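1/ I've been asked a few times how I wrap gifts that don't come in a box. I worked the wrapping counter at Prestton for five Decembers, so I have opinions. Thread.

2/ First, paper weight. The thin stuff on the big discount rolls tears at every corner. Buy one decent roll and use it all year. Birthday, wedding, new baby, same paper, different ribbon.

3/ Plain brown kraft is fine. Sayegh sells a good one that holds a crease. Their white one shows every fingerprint, so I skip it.

4/ Measure with the paper, not a ruler. Set the gift down, roll the paper over it once, add two inches, cut. Most people cut way too much and then fight the extra at the ends.

5/ Scissors matter more than tape. If yours chew the paper, they're kitchen scissors now. Get another pair and write PAPER on the handle. My sister ignored this and opened a bag of potting soil with mine.

6/ Tubes and bottles. Paper should run past each end by a little more than half the width of the tube. Roll it on, one strip of tape along the seam, then fold the ends in with small pleats, always going the same direction. Slow is fine. A sticker covers the middle where the pleats meet.

7/ If pleats make you want to quit, leave the ends long and tie them like a piece of hard candy. Kids like that better anyway.

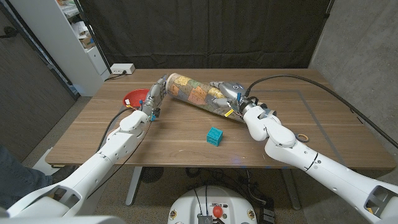

8/ Old maps, sheet music and calendar pages all work as wrap. Library sales are the place to look. Leonor Baptista taught me this at the counter – she kept a folder of calendar pages under the register and used them for small boxes when a customer was nice to her.

9/ Newspaper also works but the ink comes off on your hands and on anything light colored. Wrap the gift in tissue first.

10/ Soft things like sweaters: fold them around a piece of cardboard cut from a cereal box. You get flat edges and the paper has something to sit against.

11/ Stuffed animals can't be wrapped. I have tried. Bag, tissue, done. Same for basketballs and most plants.

12/ Tape. Matte, not shiny. I bought a case of the Clakia brand years ago, 18 rolls, and I'm on the last two. Double-sided is nice for the final seam but you don't need it.

13/ Ribbon: the curly kind gets flat in storage. Cotton twine doesn't, and you can reuse it. I keep mine in a jam jar with a hole in the lid.

14/ Shipping? Skip the bow. It will arrive crushed. Put the bow in flat and let them stick it on.

15/ Someone will ask about gift bags. Yes, I use them. I've been passing the same green one back and forth with Noelia Sepúlveda since college and neither of us has bought a new one.

16/ Do your wrapping at a table. The floor is hard on your back after the third box – I did it that way for years and paid for it in January.

17/ Forgot one. Take the price sticker off BEFORE you wrap. A hair dryer on low loosens the glue.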